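Home | News | Features | Reviews | Collecting | Forums

Print this article | E-mail to a friend

Small Studio, Large Moth

When Cosier announced it would make a vinyl figure of Traller, the moth monster from the 1960s creature picture Stirivau, most collectors had to look the film up. It played in theaters for two weeks, spent years on late-night television and never had a toy of any kind.

Joanne Staniforth saw it on one of those late broadcasts when she was nine. She now runs Cosier out of a rented unit behind a print shop, and Traller is the company's biggest release so far. The figure stands 26 inches tall with the wings raised. It weighs more than it looks, and the tail has to be attached before the legs will hold it up.

The sculpt is by Ingeborg Steiner, who worked from a worn theatrical print and a folder of lobby cards. The suit changed during the shoot. In the early scenes Traller has short feelers and a smooth belly, and by the attack on the harbor the feelers are longer and the belly is ridged. Steiner went with the harbor version.

"People remember the harbor," she says. "The early suit looks like a man in a sleeping bag."

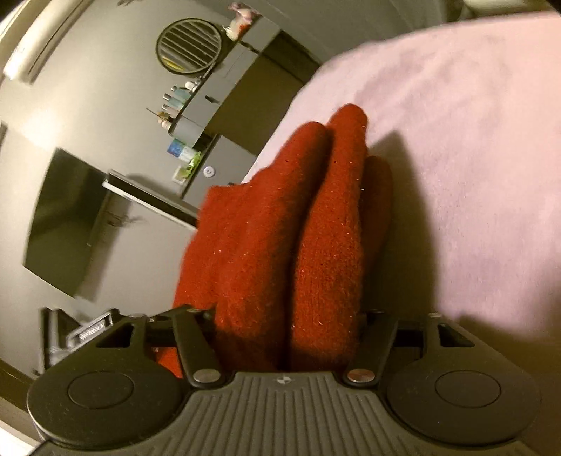 How many of the figures will be made?

Cosier is producing 400 in the standard gray-green and does not plan a second run in that color. A black-and-white version, matched to the television prints, will follow in February if the first one sells.

Paint took the longest. The first samples from the Ibarra factory came back too glossy, and the wing spots were the wrong shape. Staniforth sent them back with a still from the film taped to the box. The second set was close enough that only the eyes needed work.

The mailing list for the figure has grown to over 4000 names, so a good many people will miss out. Staniforth says she would like to go bigger next time, but storage is a problem and vinyl molds wear down. She is already talking with Steiner about the giant crab from the same film, which is on screen for less than a minute.

Orders open November 12, 2018, through the Cosier website. Each figure ships in a window box with new art on the back panel and a folded copy of the original poster.

Contact us | Advertise | Copyright, all rights reserved | Back to top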